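Boring Software Is the Best Thing to Happen to Lab Robots

Rungnapa Wongsuwan
September 2, 2018

I write the planner for a two-armed bench robot at Dristholm, and I have a view that gets me teased at lunch: the most exciting work in our field right now is in the logs, the simulators and the little viewers we build for ourselves. I mean it! Give me a good replay tool and I'm happy for a month.

When I joined, everyone I talked to wanted to discuss learning. Could the robot learn to pour, could it learn to handle glass it had never met. I love those questions too. But in my first May on the project I spent most of my time on a bug where the wrist would swing the long way around before closing on a test tube. The planner thought this was a fine path. By its own scoring it was a fine path, and the only way I found the trouble was by drawing every candidate path on one screen and staring at it. That drawing tool took me 2 days to write. We call it Dreneo, and I've opened it every working morning from then on.

Clear stuff is hard

Glass and clear plastic are the reason I care so much about this. A depth sensor looks at a beaker and often gives you the wall behind it, or a hole, or a spray of points floating in space. Your perception code then hands the planner a world with pieces missing, and the planner, which trusts everybody, drives straight through them. You can throw a bigger network at that (we have, it helps). What helped us more was making the software say how sure it is. Srithong, our perception layer, now passes along a confidence for every object, and the planner gives the doubtful ones a wide berth. It's a plain idea and I wish we'd had it years earlier.

The clutter matters as well. A test tube alone on a table is a pleasant problem. Put a row of transfer pipettes behind it, all of them see-through, and suddenly the edges you were counting on belong to three different things. I don't think you can reason your way to good code for this at a desk. You have to keep the actual bench in front of you while you write.

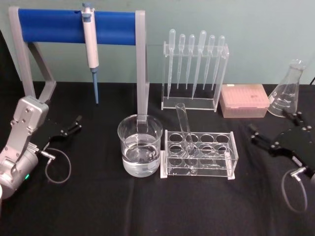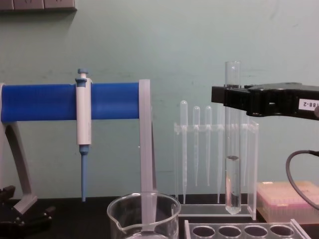
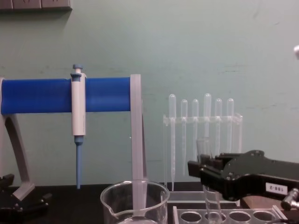

What I'd like more people to build

First, replay that includes the software's beliefs. Video is great, and we all record it, but video tells me what the bench looked like. I want to scrub to a moment and see what the planner thought the bench looked like, with the two laid over each other. Half of our bugs live in the gap.

Second, planners that can explain a refusal. Ours used to return "no path found" and leave you to guess. Now it names the constraint that killed the search, and new people on the team can fix their own setups before coming to find me. I printed the first readable refusal and taped it to my monitor.

Third, tests made from bad days. Every time a run goes wrong, we save the whole state and turn it into a test case. Stavodis, the test runner, has more than 2,000 of these and it plays all of them against each change to the planner. By spring I'm hoping for 3,000, which sounds grim until you remember that each one is a mistake we'll catch at a keyboard next time.

People sometimes tell me this is housekeeping, and that the tools will sort themselves out once the big ideas arrive. I disagree, cheerfully. The big ideas I've seen work in our group all came from someone who could look closely at a failure and ask a better question about it. The change to how we approach a tube in a rack came from a student with the replay window open, scrubbing back and forth over the same 12 frames all afternoon (she missed the bus).

So if you're starting out and wondering where to put your energy, try a week on the viewer. Add the overlay you keep wishing for, name your coordinate frames properly, and please, write down your units. Mine were in millimeters in one file and meters in another for longer than I'll admit here.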